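About Us

3 min read

Print this page | E-mail this page 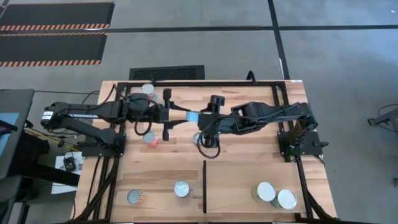
The Donby Family Fund started with a chili supper that ran out of chili. It was meant to cover gas and parking for one family whose daughter was being treated at a hospital 80 miles away, and by the time the last of the cornbread went we had the gas, the parking and a good part of their electric bill. We also had a signup sheet with names of people who wanted to help the next family, and we hadn't known there was going to be a next family.

There was. There have been 404 of them so far.

What we do

We pay for the dull things. When a child in the Donby area is seriously ill, people are wonderful about teddy bears. They are less quick to think of brake pads, the water bill, or what a hospital cafeteria charges for a grilled cheese. We cover travel to and from treatment, parking, motel nights, utility bills, groceries, and the odd repair when a furnace or a minivan picks its moment. If a brother or sister needs cleats so that one thing this season can be normal, we will pay for cleats.

We don't pay medical bills directly. They are too big for us and would empty the account by lunch. We do have a list of people who argue with billing offices for a living, and we're happy to pass it along.

How to ask

Call, write, or have somebody do it for you. A school nurse, a hospital social worker or a nosy aunt will do fine. The form is one page. It used to be six, and Yatziri Escobedo, our director, filled it out herself one evening as a test and got as far as page three before she threw it away. We ask for a name, a phone number, where your child is being treated and what would help this week. Most families hear from us within 5 days. If your lights are about to be shut off, say so on the phone and we'll move faster.

You won't be asked to pose with a giant check. We own one giant check, given to us by a well-meaning bank, and it lives behind the copier. Some families like to share their story and some would sooner eat the check. Either is fine, and it has no bearing on what you get.

Where the money comes from

Mostly from small events and smaller envelopes. The chili supper still happens every September, with more chili. The Annan Street walk brings in the most, although it is a walk in name only, and by the second corner there's always a group of fathers who have decided it's a race. Last year 827 people signed up, along with an unrecorded number of dogs. The Ralledier Bakery gives us its day-old sales, which are better than you would think, particularly in rhubarb season.

We also get birthday money from children who asked their guests for donations in place of presents. We write to every one of those kids by hand, partly out of gratitude and partly because we would never have done it at that age.

Who we are

Yatziri runs the office, having come to us from a school district payroll department, where she learned patience and how to unjam anything. She has two part-time caseworkers. Drivers come from all over town, and we could use a few more, especially anyone who doesn't mind leaving at five in the morning and can go a whole trip without offering medical advice.

Our office is upstairs on Annan Street, over the shoe repair. The buzzer sticks. Lean on it.

Visiting and dropping things off

Gas cards, grocery cards and unopened snacks are always welcome. Please, no more stuffed animals. We say this with love, and from behind a considerable pile of them. If you have a large item, such as a wheelchair or a car seat, call first so we can find out whether someone needs it and whether it will go up the stairs.

This page was last updated on 28th September, mainly to fix the phone hours, which had been wrong all summer.

Print this page | E-mail this page

Related

Ask for Help: The One-Page Form
Annan Street Walk: Route, Parking and Dogs
Become a Driver
Amus Night: Board Games for Brothers and Sisters
What We Can and Can't Pay For
Chili Supper Recipes, Including the Hot One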